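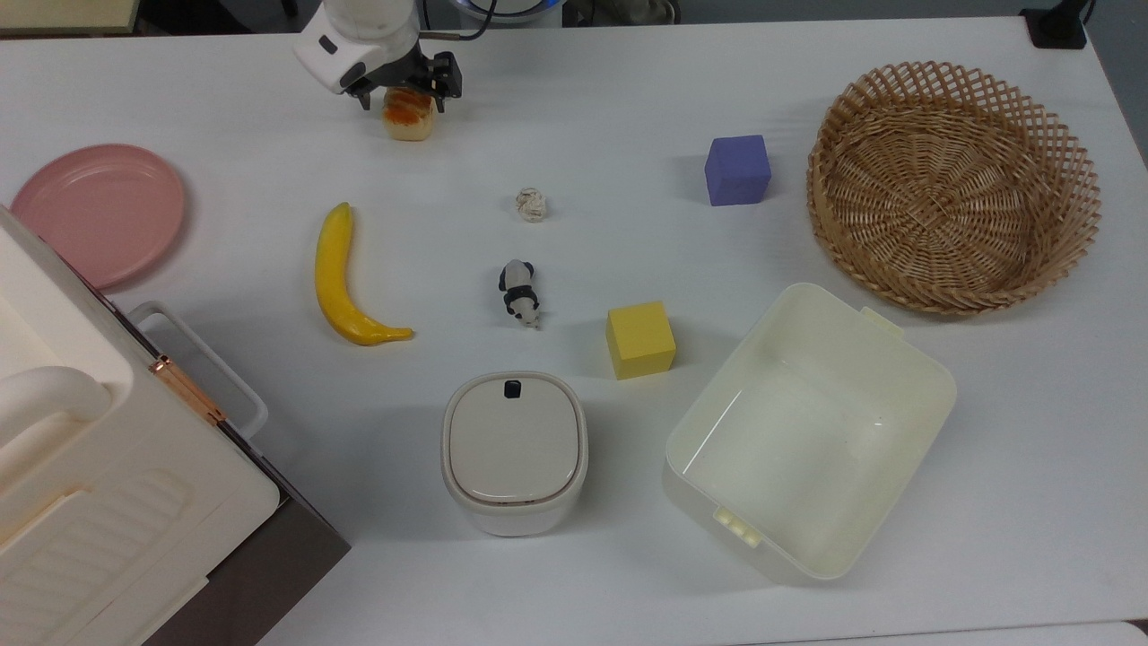 Kulap Boonchu would have picked the three-fingered hand, and told us so before we had sat down. Two fingers are fine for cubes, Boonchu said, but anything soft or crumpled needs a third point of contact.

Kulap Saithong disagrees. She has spent the months since December comparing grippers for Flekeo, and she keeps going back to the two-finger model from Drilel.

"The Hotwood hand has more ways to hold a thing, so it has more ways to get it wrong," she said. "With two fingers I choose an angle and a width and I'm done."

Her log lists 1309 grasps, split between the 2 grippers on the same arm. Foam cubes gave neither one any trouble. The toy banana was harder because of the curve, and the panda was worst for both. "It has legs," Saithong said. "You close on a leg and the whole figure turns."

Boonchu's complaint is with the paper ball. The Drilel fingers flatten it unless the force is turned well down, and then they drop heavier items. Saithong agrees that this is a real problem. She now sets the force per object, which took her 18 days to tune.

She also runs a second camera at the side of the table, as the one looking down loses sight of small items once the fingers close.

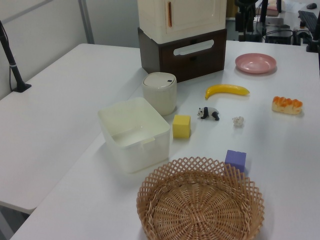 ## What comes next

The Pacheco controller is due for testing after this. Saithong wants some 400 grasps on it before she changes anything else. Boonchu has asked for the three-fingered hand to go back on for half of them, and she has said yes.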